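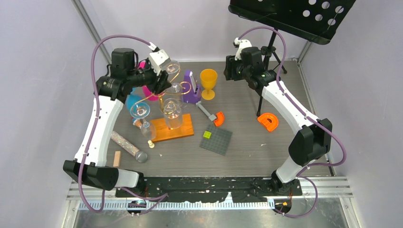

Automation in the packing room - what changes for the staff
Project report, Albridge site visit
Apr 6, 2026

Our group picked Hallutley, a small firm that packs glassware and household odds and ends for online shops. They got 2 pairs of robot arms in October. We wanted to know what the people there do now that they didnt do before.

Method: 4 short interviews, plus one morning watching. No names, that was the deal.

The work. Stemmed glasses are the hard part. The staff hang them upside down on a wire holder and an arm has to get its gripper in close without knocking the next one. Plastic goblets are easier, everyone agreed. Mixed tables are worst - small loose parts next to glass.

What changed:
Less lifting and reaching. Two people said their wrists hurt less.
More watching. One packer called it "babysitting" and said the shift feels longer.
New job, table setter. Lays out the items, clears up bits, restarts the arms. Same pay as before, which came up in every interveiw.
Less talk. People used to pack side by side, now they stand one to a table.

Numbers: the firm's log shows 2,887 items handled by the arms so far. We didn't get a breakage figure, asked twice.

Problems with our study - all day shift, nobody from nights. Should have talked to the supervisor too. Next group could compare with Moltton, where packing is still done by hand.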